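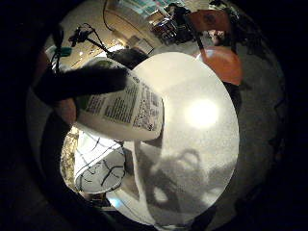 ## Working out the usable volume of a storage tub

The size printed on a tub is usually the brim volume, measured with water up to the very top. For dry goods the usable volume is lower. The method below gives a figure you can put in a stock list.

### You need

- kitchen scales with a tare function
- a jug
- a ruler marked in millimetres
- a pencil or a strip of masking tape

### Steps

1. Put the empty tub on the scales without its lid and set them to zero.
2. Fill with cold tap water to 10 mm below the rim. Use the ruler on the inside wall. On a tub with sloping sides, hold the ruler upright.
3. Read the weight in grams. One gram of water is taken as one millilitre, so 254 g is entered as 254 ml.
4. Mark the water line on the outside.
5. Empty the tub, dry it and leave it open overnight.
6. Repeat with a second tub of the same type. If the two readings differ by more than 10 ml, measure a third and use the lowest. 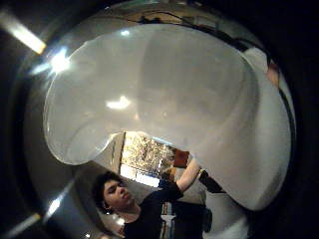
*Frosted plastic and a metal ring, close up.*

### Lids that reach into the tub

Some lids have a centre that sits lower than the rim. Measure the drop by laying the ruler across the upturned lid and taking the depth at the middle. If the drop is more than 10 mm, fill to 2 mm below the lowest point of the lid instead of using the line in step 2. Silviu Preda's original sheet left this out, and the Andthorpe pantry list was wrong for every deep-lidded tub until July.

### From volume to weight

Volume alone does not tell you how much flour will fit. Fill the tub to the mark with the dry goods, tap the base 10 times on a folded cloth, top up to the mark and weigh again. Enter both weights, before and after tapping. The second is the one to use when ordering.

Do not reuse a weight for a different product. Rolled oats and oatmeal need separate entries.

### Recording

Write the entry in this order:

`tub name / volume in ml / product / settled weight in g`

Tub names follow the Voicu list. If a tub is not on it, use the shelf number and leave the name blank. Cosmin Ilie merges blank names when the list is next printed.

Last changed 04/02/2022: step 6 added.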